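3.2 Low media furniture as overflow storage

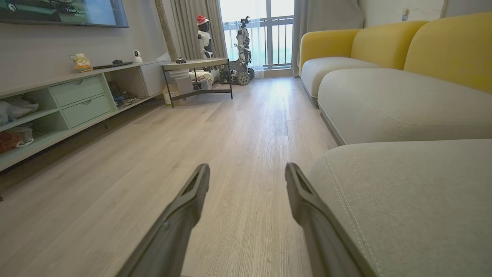

Figure 4. Living room, low console with open cubbies and drawers under a wall-mounted television.

The second group of rooms in the study is living rooms, and in these the TV console does far more work than its name suggests. Bought for a screen and a player. Then the screen goes up on the wall, the player gets thinner or disappears, and a long flat top plus several compartments are left over for whatever the household has no other place for. We coded 30 consoles in the Cenport sample and came back to the same rooms in March for a second visit.

Coding followed the Kawaguchi scheme (see 2.4), with one change. The original treats a piece of furniture as a single unit. Too coarse for us. A console with cubbies and drawers is really several storage places with different rules, so each compartment got its own line in the sheet, and the top surface got a line too. Total across all rooms and both visits: 3,704 item entries, kitchens and hallways included.

Textiles. Folded fabric in an open cubby is the case we did not plan for. The Tarkine pilot had no code for it, and the coders there put it under "misc", which hid it. The console in Figure 4 has a pile of white and light gray folded fabric in the upper part of its near compartment. Residents we asked about textiles in living rooms mostly said the same kind of thing: it gets folded in front of the TV, so it stays by the TV. The bedroom closet is the "real" place, but the trip there is put off. We call this a waypoint. A waypoint pile can be very neat. Neatness was no help at all in telling a waypoint from a permanent home, and two coders who relied on it had to redo there sheets.

Cables and small devices. Almost always in the least reachable open compartment, or the one nearest an outlet when residents could choose. Figure 4 is typical, tangle in the far-end cubby with small devices tucked in among the cables. Interview answers on cables were short. People did not know what half of them belonged to and did not want to throw them out. Under the coding rules a tangle is one entry, never a count of cables. We tried counting in the pilot and agreement between coders was poor.

Top surface. Mix of things that need to be up there and things that just landed. A security camera needs a line of sight. A slim set-top box or a remote is there for the screen. A toy figurine is there for no functional reason, and residents were often more definite about the place of a figurine than about anything else on the furniture. Moved for dusting, put back in the same spot. We had expected the reverse. Objects on top were coded as "placed", "parked" or "unclear", and unclear was used freely, especially for small black items that could be several things.

Drawers. Closed drawers were opened only with the resident's okay, and a fair number said no. Contents are therefore missing for many units and we make no claims about them here. Worth noting that recessed finger pulls leave the front flat, so nothing gets hung from the drawers the way it does from knobs or bar handles in the kitchens (3.1). Small point but it changed the totals for "hanging" by more than expected.

Depth and height. Gastetti reports a preference for shelves between hip and eye height. Our consoles all sit below that. Bending down seems to matter less for putting things in than for taking them out: items go in fast and stay. When we asked residents to name the contents of the lower shelves from memory, bundles and mixed piles were the ones they missed. Upper cubby contents were named more reliably, same furniture, same day.

Asked to tidy the console for visitors, residents started with the top in nearly every room. Cubbies second, if at all. Several moved things from the top into a cubby and called it done. Under the scheme this is a transfer and not a removal, so the item count for the room stays flat even though the resident reports the room as tidied. The pilot sheets did not separate the two, and the Tarkine numbers for living rooms should be read with that in mind.

One limit on all of this. Open cubbies are easy to code and drawers are not, so our picture of low furniture leans toward what is left on view. Rooms with cabinet doors only were too few to compare and are left for section 5. Hallway furniture, were the waypoint pattern shows up again with bags and outerwear, is covered next.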